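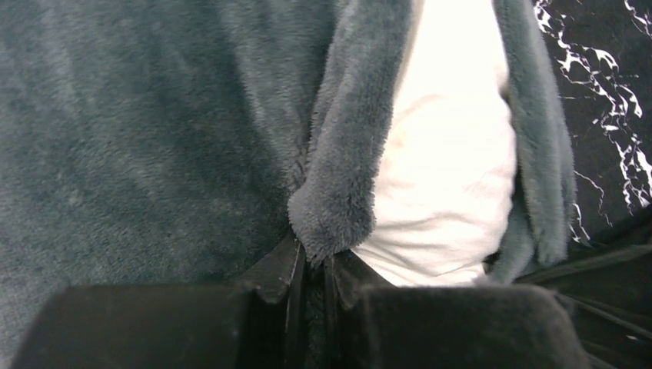

Your vote in the Giredside council election

It hardly seems any time since we were last writing to you about polling cards, but the council election is nearly upon us again, and we have had such a steady run of questions at the Fonia Residents' Association table that it made sense to put the answers in the January newsletter, where everyone can get at them. (If you have already sorted your vote and know where you're going, you have our blessing to skip straight to the bus timetable.)

There are two seats up this time in Giredside ward, so you will be given one ballot paper and may put a cross beside up to two names. You don't have to use both. Plenty of people came to us last time worried that they had spoiled their paper by voting for only one candidate, and we were very glad to be able to tell them that they hadn't. What will spoil it is three crosses, or writing your name on it, so do please resist signing it however proud you are of your choice!

Those of you on the Lovano side of the railway should look carefully at your polling card, even if you have voted in the same place for years and could walk there in your sleep. The boundary was redrawn last spring and 54 addresses at the bottom of the hill have moved into our ward from the one next door. If yours is among them you will now be voting at the Swati Centre, on the corner by the chemist, and the old church hall won't have you on its list. The entrance with the ramp is round the side, through the green gate, and polling is open from seven in the morning until ten at night. It gets very busy between five and half past six, when the trains come in, and is lovely and quiet after lunch.

Do remember your photo ID. A passport or driving licence will do nicely, and so will an older person's bus pass. It can be out of date so long as the picture still looks like you, which came as a relief to several of us on the newsletter team. If you haven't got anything suitable you can apply for a free voter certificate, but please don't leave it until the last week.

Now, to the matter of whether it makes any difference. At the last election 2,534 people voted in the ward, and we know there are a good many more of you than that, because we push this newsletter through your doors. Whoever gets in will be deciding on the parking scheme, the library hours and what happens to the old depot site, and those are the three things we hear most about from one month to the next. We take no side as an association and never have, so you won't find us recommending anybody, but we would dearly like to see more of you there.

We have invited all the candidates to an open evening at the Swati Centre, starting at half past seven, and so far every one of them has said yes except one, who is still looking at the diary. Questions can be put on the night or dropped in the box at the library beforehand. We have also asked each candidate for a short statement of up to 500 words, and these will be printed together in a separate leaflet, in alphabetical order and without any trimming from us. We are having 500 copies done, with a stack at the library and another at the post office counter, so do pass yours on to a neighbour once you've read it.

Lifts to the polling station can be arranged for anyone who finds the hill a bit much. Just leave your name and address at the Fonia table, or put a note through the association's letterbox, and tell us whether morning or afternoon suits you better.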